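Clarlow Hand-Held Gripper Kit: Frequently Asked Questions

Applies to kits supplied from November onward. For earlier kits, see the Travance service page. 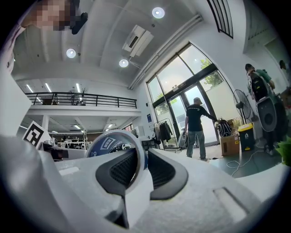 Questions on ordering and freight are handled on the Orders page. The answers below cover the hardware, recording, pads, markers and data return.

What is included in the kit?

One hand-held gripper, one pair of finger pads (fitted), six spare pads, a printed marker set, a wrist strap, a charger and a hard case. The recording software, Lui, is licensed per gripper and downloaded separately. A laptop is not included.

Do I need a robot arm to use it?

No. The operator carries the gripper and performs the task by hand. Recordings can be replayed later on any arm fitted with the matching Clarlow end effector. If you do not own one, you can still record, label and export.

Which arms are supported for replay?

The current list is kept in the Lui release notes. Arms not on the list can be driven through the generic pose export, but you will need to write your own controller. Travance does not provide support for third-party controllers.

What objects can it pick up?

Anything that fits between the pads and weighs no more than 400 g. Rolls of tape, small cartons, bottles and hand tools are typical. Very thin items lying flat, such as a single sheet of paper, are unreliable. Sharp edges will cut the pad surface and are not covered under warranty.

How should a roll of tape or similar disc be held?

Across the rim, with both pads loaded evenly. Gripping one side of the core works but lets the roll swing, and the swing ends up in the recorded trajectory. If the roll slips, check the pads for dust before squeezing harder.

How long do the finger pads last?

Replace them when the surface pattern is no longer distinct to the touch. Wear depends heavily on the material handled; cardboard is the worst of the common ones. Replace both pads at the same time. Mixed pads pull the object off centre.

Can I clean the pads?

Yes. Use a lint-free cloth and plain water, then let them air dry. Do not use solvents, including isopropyl alcohol. The housing may be wiped with mild detergent.

What are the square markers for?

They give Lui a fixed reference on the gripper. Keep them clean and flat. A scratched or lifting marker should be replaced from the set in the case, then the calibration routine run again. Do not print your own at a different size.

Does the space need special lighting?

Ordinary indoor lighting is adequate. Strong daylight from glazed doors or high windows can wash out the view when the operator faces it. Turn the work area side-on to the glass or lower a blind. Flickering fluorescent tubes should be replaced before a long session.

Can we record while other people are in the room?

Yes. Background movement does not affect tracking unless someone passes between the gripper and the task. You are responsible for consent and for meeting the privacy rules in your jurisdiction. Lui has a face pixelation option, which is off by default. Turn it on before exporting; it cannot be applied to files that have already left the program.

How long does the battery last?

Up to 160 minutes of continuous recording. Charging from flat takes longer than a lunch break, so plan sessions accordingly or order the second battery (part of the Clolier accessory bundle). The gripper will not record while plugged in.

Why does Lui report "pose lost"?

Usually one of the following: the gripper was moved too quickly, the view was blocked by a hand or sleeve, or the surroundings are blank wall with nothing to track. Return to the start position and wait for the tone. Segments flagged as lost are kept in the file but left out of the export unless you tick the box.

What is the warranty?

12 months on the gripper and charger, parts and labour. Pads, straps and markers are consumables. Damage from drops is assessed case by case, and opening the housing voids the cover.

Can the kit be hired?

Yes, by the month, with the licence included. Pads used during the hire are charged at list price.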